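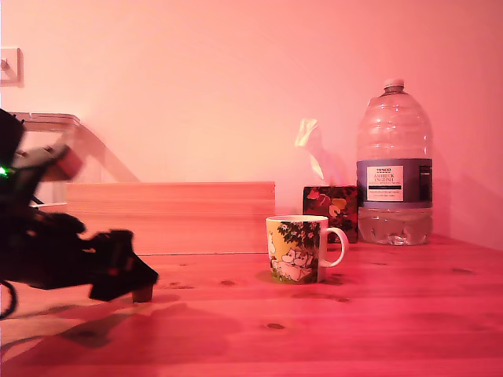 Bench notebook, small arm (Plinmont table)
May, started 9:40

Left over from last time: gripper closing a little late, base joint ticking when it reverses, white balance on the side camera still not locked. Plan for the morning was gripper first, then the tick, then camera if there was time. There wasn't much time.

Powered up with the arm parked at the left of the table. Green LED steady. All joints answered on the first scan, which they didn't do twice last week. I haven't changed anything on the bus since then except reseating the connector at the base, so I'm putting it down to the connector and will keep an eye on it.

Zero check before touching anything. Shoulder and elbow fine. Wrist roll off by a hair, same as before. Gripper reads 209 at full open and 1053 at full close. Last entry has 239 for full open, so it has drifted by 30 counts since somebody last wrote it down. The close value hasn't moved. That says the horn is not slipping, or both ends would have shifted together. More likely the open stop is wearing or something is sitting in the slot.

10:15

Took the jaws off. Four screws, the two at the back are the short ones, don't mix them. Found the open stop rounded on the inner corner where the moving jaw hits it every time the homing script runs. Homing drives into the stop at full torque limit. It doesn't have to. Swapped the stop for a spare from the Vulomar drawer and cleaned out the slot with a dry brush. There was a fair amount of black dust in there from the finger pads.

Refitted the jaws, re-homed. Full open now 239 again, three times in a row. Full close 1053. Left those as the reference values in the config and wrote them on the tape on the power supply.

Dropped the torque limit for homing only to 50 percent. The jaw still reaches the stop and the script still sees the stall. The limit goes back up after homing is done, I checked by reading it back. If the script gets killed halfway through, the limit stays low and the gripper will feel weak. Re-run homing in that case before looking for anything else. Should be fixed properly by setting the limit at the start of the main program too. Not done yet.

10:50

Late close. Turned out to be two things on top of each other. (1) The drift above, so the jaw had further to travel than the program thought. (2) The smoothing filter on the gripper channel was set the same as for the arm joints. The arm joints need it, the gripper doesn't. Took the filter down on that channel only. Close now follows the command well enough that I can't see the lag by eye. Logged a run to compare, saved in the Srivastava folder next to the old one.

Didn't touch the filter on the arm joints. Someone tried that in an earlier entry and the elbow hunted at full reach.

11:20

Base tick. Clamped the base again first, both clamps, the rear one was about a quarter turn loose. Tick got quieter but is still there. Moved the base joint by hand with the power off and felt a small step at the point where it changes direction. Opened the cover: the gears look okay, no broken teeth, grease dark but not dry. The horn screw was under torque. Tightened it and put a drop of the blue threadlocker on. Closed up, waited, powered on. No tick at slow speed. At full speed there is still something, softer, and I think it comes from the table and not the arm. Pressing down on the tabletop near the clamp changes the sound. Needs a stiffer plate under the base. There is an offcut on the shelf that might do, hasn't been measured.

Cable check while I was down there. The black cable at the base hangs in a curve off the front edge side. There was enough slack at all the poses I tried, but with the base turned fully left it gets close to the clamp handle. Turned the handle so it points away. Please leave it like that. If the clamp has to come off, put it back with the handle toward the wall.

12:05, lunch

12:50

Reach test for the table layout. Using the standing set of things at the back of the table: the Moomin mug, the tissue box, the Ashbeck bottle. They are fine for this because they are different heights and nobody minds if one gets knocked.

Approach from the left with the jaws angled down. Height over the table at the lowest point of the approach was too low in the old program. With the new stop the fingertip sits a bit differently from what the old waypoint assumed, so I raised the waypoint and ran it again. Fingertip now passes close above the wood without touching. I'd like a little more room than that but raising it further makes the wrist bend too much on the way to the mug.

Stopped the arm short of the mug on every pass. No grasping today. The handle points right, away from the gripper, so a body grasp is the one to try first. The open jaw should be measured against the mug before anyone runs it. I didn't do that.

The bottle is the limit on the right side. It stands close to the wall, and the arm would have to go past the tissue box to get at it. The path planner gives an answer but it swings the elbow out high, and I don't like it with the acrylic stand and the long board where they are behind the arm. Keep-out box for both of those is in the config now. I drew it generous. If the board gets moved, the box has to be moved too, it doesn't know anything by itself.

Bottle is mostly empty. If it is going to be used for the lifting runs, write down the level each time or top it up to a mark, otherwise the load numbers are no use.

13:40

Camera. Picture is still strongly pink. The table is plain pine and it comes out salmon, wall the same. The tissue on the box is the easiest thing to judge by. Auto white balance was on again even though the startup script turns it off. Reason: the script runs before the camera has finished coming up, so the setting is dropped without an error. Added a wait and a read-back. Now it says so if the setting didn't take. Still have to pick the fixed value, under the lamp we normally use, with the blind down. Didn't want to choose it with the light changing.

Also some blur on the upper joints in quick moves. Exposure is too long. Shortening it makes the picture darker and the lamp is already at full. Either a second lamp or slower moves. For the reach test it doesn't matter. For the Galonari comparison it will, that one uses the joint markers.

Marks on the table: don't use the knots in the wood as reference points. It is tempting, one of them is right beside where the fingertip comes down, but the side camera has been bumped before and then the knots are off along with everything else and you can't tell. Use the tape corners once they are put down. Tape is on the list.

14:30

Full run of the warm-up sequence, then left it cycling between park and the approach pose while I typed this. Gripper open checked at the end: 239. Motor at the shoulder warm to the touch, the others barely. Roughly what it was in the winter entries, so leaving it.

One stop during the cycling. The program reported a lost packet from the wrist motor, held position and waited, as it should. Cleared it and went on. Didn't come back. If it does, swap the short lead between elbow and wrist first, that lead has been bent more than any of the others.

To do
- torque limit set at start of main program as well as in homing
- plate under base, measure the offcut
- order open stops, one left in the drawer
- short leads, none left in the drawer
- measure open jaw against the mug
- tape corners on the table
- white balance value, blind down, usual lamp
- ask about second lamp
- mark on the bottle

Parked at the left, power off at the strip, clamps checked 15:10. Config saved and copied to the shared drive, old one kept with "before stop swap" in the name. The old stop is in a bag taped inside the back cover of this book, the worn corner is easiest to see from the side with the screw hole.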